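Week 9: Can machines do the chores yet?
Course notes, Stemau evening programme
Notes by Lamai Sombatkul

Read before the session. The reading for week 10 is at the end of these notes.

1. What we mean by a chore

For this course a chore is a job that most adults can do without training and that has to be done again soon afterwards. Washing up, folding towels, putting shopping away, wiping a counter, refilling a shelf. On the shop floor we add picking stock into a box, loading a tray and clearing a bench at the end of a shift.

Machines have done some chores for decades. A dishwasher washes dishes, but a person still scrapes the plates, loads the racks and puts everything back in the cupboard. The washing part takes place in a closed box with hot water. The loading and unloading take place in a kitchen, with whatever happens to be there. Most of what is left to automate is of the second kind.

2. Picking things up

In week 7 Bogdan Żak took us through factory arms. An arm that moves the same part from the same spot to the same spot will do it all day. The part is known, the spot is known, and a fence keeps people out of the way.

Move the same arm to a dining table and each of those is gone. Take clearing or filling a fruit plate as the task. Fruit comes in many sizes, so the fingers must open wide for a grapefruit and close gently on a cherry tomato. Round things roll when nudged. One piece hides another. A patterned cloth can make it harder for a vision system to tell where an object ends and the table begins. Ripe fruit bruises, and a grip firm enough for an apple may be too firm for a plum.

A person deals with all of this while talking about something else. A machine has to be given it, either as rules or as examples.

3. Rules or examples

The older way is to write down each step: find the object, work out its shape, choose two contact points, close, lift. This works well when the list of objects is short. The Zirkska exercise in week 8 used this method, and those who tried it with the soft bag will remember the result.

The newer way is to record people doing the job many times and train a model on the recordings. The person often works with a hand-held gripper of the same shape as the one on the robot, so that the fingers seen in training match the fingers used later. Two-handed jobs need two grippers. The advantage is speed of collection, and that it can be done in ordinary rooms. The weak point is that the model tends to be good at what it was shown and unsure elsewhere.

4. How good is good enough?

Suppose a machine places fruit correctly 98 times in 100. In a demonstration that looks excellent. At home it means 2 pieces in every 100 on the floor, and a person has to be near enough to pick them up. Charoen Chaimongkol's point from last term still stands: ask who deals with the failures, and how long that takes them.

In the Ustgate packing case the log has 3313 picks. Work out the number of failures at the same rate and decide whether one member of staff could cover them alongside other duties. Bring your working.

5. For discussion

Choose one chore you did this week. Write down every object you touched, in order, and mark the ones that were soft, slippery or partly hidden. Pongsak Wannasri will collect the lists at the start of the session.

Reading for week 10: the Wiriya handout, sections 1 and 2.
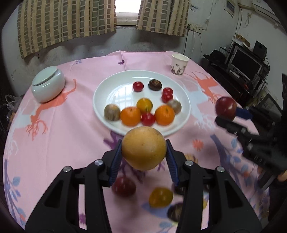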